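Painting a small box gloss yellow – how many coats?

Finishing and Paint > General

gluepot_ray
Friday, January 2, 2026
I'm making storage boxes for my sister's kitchen and she wants them bright yellow. I put two coats of Garnar gloss over bare poplar and I can still see the grain and a gray cast at the corners. The can says two coats cover. Do I keep going or sand it all off and start over?

millcreek
Don't sand it off. Yellow is a weak pigment and two coats over bare wood won't do it, whatever the can says. Let it sit overnight, scuff with 320 and put on a third.

oldshellac
I disagree. A third coat will help the flat parts and do nothing for the corners. The corners are thin because paint pulls away from a sharp edge. He needs to go back to wood on the edges, round them over a little, prime with a white primer and then paint. I use Stutau for primer but any white one will work.

gluepot_ray
I didn't prime. The guy at Hiser Hardware told me the Garnar was self-priming.

oldshellac
They say that about everything they sell.

tansy_b
I did a yellow toy chest in October and had the same trouble. White primer fixed it. I also tried a gray primer on the lid first and the yellow went a bit green. I ended up redoing the lid.

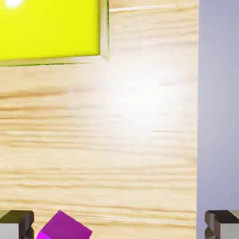
The other thing I'd say is to wait longer between coats than you think. Mine felt dry by dinner and I flipped it over on the bench, and the top picked up the texture of the towel. Now I leave each coat a full day.

millcreek
Gray primer under yellow is a mistake, agreed. But I still say sanding to bare wood is too much work for a kitchen box. Scuff the whole thing, prime right over what's there, then two more coats.

oldshellac
You can prime over it if the old paint is hard. If it's still soft you'll get wrinkles – I have seen it happen with gloss.

pinestack
What are you applying it with? Foam brushes leave bubbles in gloss. I switched to a Pastor brush and it was worth the money. Also thin the last coat slightly if the label allows it.

gluepot_ray
Foam brush, yes. There are bubbles.

millcreek
I use foam all the time with no bubbles. You're probably pressing too hard or going back over it when it has started to set. Lay it on and leave it.

gluepot_ray
OK. I have 9 of these to do, so I'll round the corners on the unpainted ones and prime those white. The painted one I'll scuff and prime over after it sits for 3 days. Will report back on which looks better.

tansy_b
Try the primer on the bottom first and see if it wrinkles.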